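Dotdale Home Exercise Loan Scheme
Progress report to the Costache Fund
October 3, 2003
Prepared by Effie Dunbar

Use of the grant

The grant of $3,000 was paid in June. Most of it has gone on parts, tools and transport. We have 12 machines on loan and hold a waiting list of 18 people. Insurance came in higher than we budgeted, and we covered the difference from the parts line.

Assembly and adjustment

Tomás Neves and Nelly Chambi have taken over setup from Czesław Szewczyk, who now handles deliveries only. The work is done on the floor, where there is room to get at the machine from every side. The knobs are the main thing to learn - borrowers differ a good deal in height, and a seat or handle left at the wrong setting is the complaint we hear most.

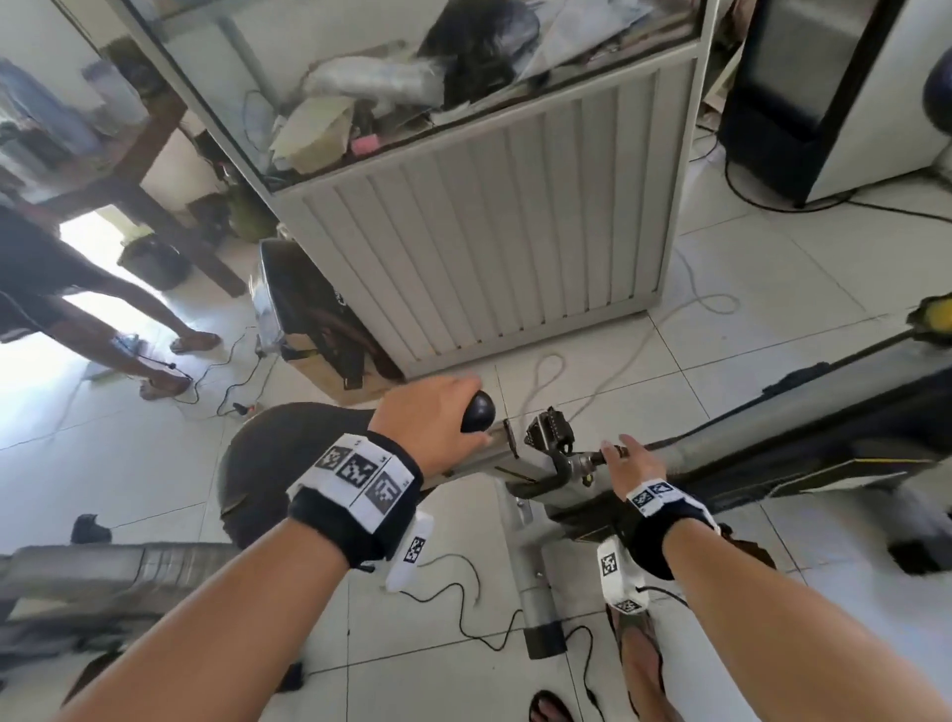

Gray exercise bike during setup, with one hand on the knob at the seat post.

We had hoped to have a printed adjustment sheet ready by now. Nelly has a draft, but the section on the seat post needs rewriting. Two borrowers tried it and both turned the wrong knob first. A new version will go out with the next delivery.

Replacement pedals ordered from Rurkeck came with the wrong thread and were sent back. The supplier has agreed to exchange them at no charge. Foot caps are in stock. 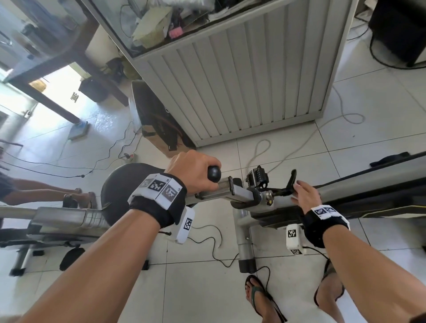
Adjustment bar, padded seat and lever handle, with the support post standing on the tile floor.

Storage

Storage is still our weakest point. Parts, straps and cardboard boxes share the room with the machines, and the cabinet has filled up again. Innes MacLeish has asked for a price on shelving. We would like to move $100 from transport to cover it and ask for your approval.

Next period

- Finish the adjustment sheet
- Fit the exchanged pedals
- Call everyone on the waiting list to confirm they still want a machine

Receipts are attached separately.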